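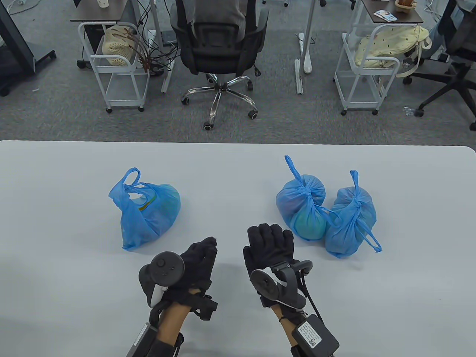

Figure 4. Glove-and-controller set worn on both hands, bag-handling task at a white table.

4 Planning and purchasing a capture station

4.1 Scope

This section covers the equipment to be ordered and the space to be reserved before a Guvau glove set is delivered. Fitting and calibration are described in section 5. Read section 4 before a purchase order is raised. Most delays at new sites come from missing furniture, power or consumables, and few from the glove set itself.

4.2 What one station consists of

A station is the smallest unit that can be ordered. It supports one operator at a time.

Supplied in the Guvau kit:
- Glove pair, black fabric, in one size
- Hand brackets for left and right controllers
- Forearm modules with straps
- Cable set
- Spare strap set

Not supplied:
- VR controllers (one left, one right)
- Table
- Host computer and storage
- Task objects and consumables

Controllers are left out of the kit on purpose. Many sites own them already, and the brackets fit only the models named in the Guvau compatibility sheet. Check the sheet against the label on the controller, not against the box it came in.

4.3 Preparing the budget

1. Decide how many operators will work at the same moment. Order one station for each.

2. List the hand sizes of all operators, including relief operators. Order one glove pair per size in use, plus one spare pair of the most common size. Gloves are a wear item. Brackets and forearm modules are not, and can be moved from one pair to another.

3. Enter the station cost. The list price for one kit is 3,000 in the currency of the order, before tax and freight. Controllers are entered on a separate line.

4. Enter the table. A plain white or light gray top is recommended for tasks with thin or translucent objects. Blue plastic bags, for example, stand out well on white. Glass and high-gloss tops should not be bought.

5. Enter consumables by task, not by month. Refer to 4.4.

6. Enter storage. Allow 60 gigabytes per operator per working day. Sites that keep raw and processed recordings should double this figure.

7. Send the completed sheet to the Imell order desk. Quotations are normally returned within 9 working days.

NOTE: Service contracts from Hofstetter are priced per station. A contract can be added after delivery, but the first inspection is then charged separately.

4.4 Consumables for bag tasks

Tasks with thin plastic bags use more material than new sites expect. Handles stretch, and a bag that has been tied and untied several times no longer behaves like a new one. Set a limit on the number of uses per bag in the task sheet and budget from that limit.

Buy bags of a single type and color for the whole campaign. If the supplier changes film thickness halfway through, the recordings before and after the change should be stored as separate sets. Order the full quantity at the start where shelf space allows.

Plan for both open and knotted bags. A task sheet that calls for knotted bags needs preparation time between runs, and that time belongs in the labor line. Contents such as balls or folded textiles can be reused and are entered once.

4.5 Reserving the space

1. Choose a position for the table with clear standing room on the operator's side. The operator must be able to raise both forearms without touching a wall, shelf or monitor.

2. Provide a power outlet on the operator's side of the table. Extension leads must not cross the place where the operator stands.

3. Check the far side of the table. A shared office is acceptable. Desks, chairs, carts and seated colleagues may remain in the background, provided that the people concerned have been informed and have agreed in writing.

4. Reserve a closed shelf or drawer for gloves, controllers and chargers.

CAUTION: Forearm straps are worn on bare skin at many sites. Include cleaning wipes in the budget and assign straps to named operators where possible. Do not tighten a strap to make up for a wrong size -- order the correct one.

CAUTION: Route cables along the side of the hand and back to the forearm module. A cable that hangs free over the table can catch in bag handles. Replacement cables are not covered by the kit warranty when the connector has been pulled.

4.6 Lead times

Kits ship from the Baslow warehouse. The standard lead time is 19 working days from receipt of the order. Orders placed in March should allow for the annual stock check, during which nothing leaves the warehouse.

Questions on quantities: Dorota Tokarz, order desk. Questions on controller compatibility: Åsmund Sjögren, technical support. Quote the station count and the controller model in the first message.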